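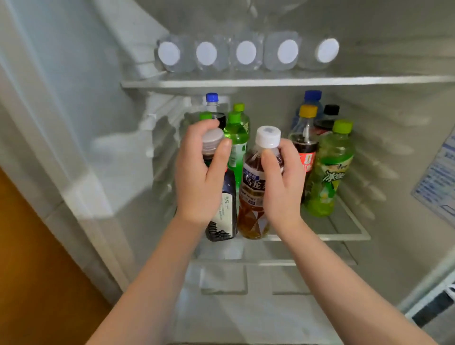 *Bottled green tea and oolong tea on a refrigerator shelf.*

## Changes to the Shared Kitchens at Birkelmont House

Thursday, January 17, 2019

The Residence Office has completed its review of the shared kitchens on all floors of Birkelmont House. The review began in November, following a number of written requests from residents for more storage space and clearer rules on food left in common areas. A questionnaire was sent to all 262 residents, and 178 replies were received. The office thanks everyone who took part.

The new arrangements take effect on the first day of next month and apply equally to the Jekent Wing and the Nasr Wing.

**Labeling.** All food and drink kept in a shared refrigerator must carry the resident's room number and the date on which it was placed there. Labels and pens are available at the front desk at no charge. Unopened bottles and cans need a room number only. Items without a label will be moved to the bottom shelf and discarded after 24 hours.

**Shelf space.** Each room is assigned one half shelf. Door racks remain open to all residents for milk, sauces and small bottles. Residents who regularly buy drinks by the case are asked to keep the case in their own rooms and to chill only what they expect to use within a few days. Large trays for private gatherings may be stored overnight if the front desk is told in advance.

**Cleaning.** Refrigerators will be emptied and cleaned on the last weekday of each month, beginning at 9:30 a.m. A notice will be posted on each kitchen door one week before. Residents who will be away on that day should remove their belongings or ask a neighbor to do so. The office cannot replace items thrown out during a scheduled cleaning.

**Cooking hours.** Several replies asked that the kitchens stay open later. Closing time has been moved to 11:30 p.m. on every night of the week. Quiet hours still apply in the adjoining corridors, and kitchen doors should be kept closed after 10 p.m.

**Repairs.** The stove on the second floor of the Nasr Wing is awaiting a part and may be used on two burners only. The dishwasher in the Jekent Wing has been returned to service. Faults should be reported in the repair book at the front desk, with the floor and the name of the appliance.

The questionnaire also raised the matter of recycling. Separate bins for glass, cans and plastic bottles will be placed beside the Leria Street entrance. Bottles should be emptied and rinsed, and caps may be left on.

Written comments on the new arrangements will be accepted at the Residence Office for 30 days. Copies of the full kitchen rules are available on request.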